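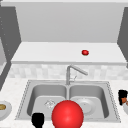 ROBOTS AND GADGETS > Ages 8 to 11

Which hand is best?

Hi, I'm Mirjana Babić and I spend my days testing robot hands (we call them grippers) in a kitchen that only exists inside a computer. It has a sink, shelves, tiles and even food, all drawn by the computer. Drop a pretend tomato and there's no mess at all!

At the moment I'm comparing 2 grippers. The first is Pyo, which has stiff fingers. The other is called Flallau, and its fingers bend a bit, like yours do when you hold an egg. Each one gets 87 goes at the same jobs, so it's a fair test.

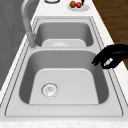
Why do you test in a computer kitchen first?

Because it's quick and nothing gets broken. We can put everything back in its place in a blink and start again.

Round things are the tricky ones. Squeeze a ball too hard on one side and off it goes! Pyo is great with boxes but it does lose round fruit, and my friend Ognjen groans every time. Flallau is gentler, though it takes longer to make up its mind.
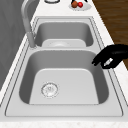 We try different cameras too. A camera close to the hand is good for small things, but the hand can get in the way of the view. Try picking up a pea while looking through a cardboard tube and you'll see what I mean. A camera further back shows more of the room, only then the pea looks tiny.

Next I want to try both hands on shelves, where there are walls and edges to bump into.
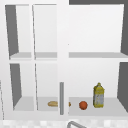

An orange, a bottle and a bread roll on the lower shelves.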